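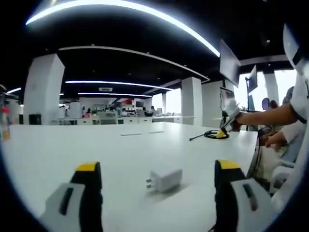
*Photo: Judberg workshop, table view*

# Speaker notes: Can a machine put the charger away yet?

**Slide 1. Opening**

Leave the photo up while people sit down. Start with the power adapter on the table.

Say: "Anyone in this room can pick that up without looking. I want to talk about what it takes for a machine to do it, and whether it's worth paying for."

Short answer for the impatient: on a shop floor, sometimes. At home, no.

**Slide 2. Why small chores are hard**

- A charger has no fixed resting position. It can lie on its side, prongs left, prongs right.
- White plastic on a white table gives a vision system very little edge to work with.
- Cables change shape every time they are moved.
- Two flat fingers can't feel their way around a part the way a hand does.

Don't read the list out. Pick the cable point and stay on it for a minute.

**Slide 3. The Veltwood trial**

Bench-clearing job, run in April. Small parts from the table into a bin, 780 attempts. The rig managed 70 percent without help. Say the number, then stop and let them do the math on the rest.

Most misses came from a bad approach angle. Tamura has the same trouble on its packing line and got around it with a tray that holds every part the same way up. Ask who would put up with a tray like that in their kitchen.
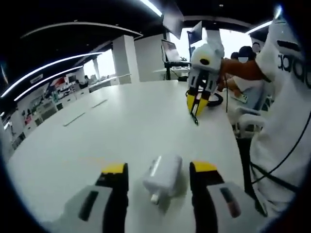
*2 min read if you're following along on the handout*

**Slide 4. Hands on the tool**

Point to the gripper across the table, held by the person in orange. A person is still doing the steering there. Much of the current work depends on people doing the chore with the tool so there is something to learn from.

If asked about cost, give the Brivano quote and move on. It covers 2 stations and no maintenance.

**Slide 5. What to buy now**

- Fixed part, fixed place: go ahead.
- Mixed parts on an open table: run a trial first.
- Anything with a loose cord: wait.

Take questions here. Skip slide 6 if we're running over.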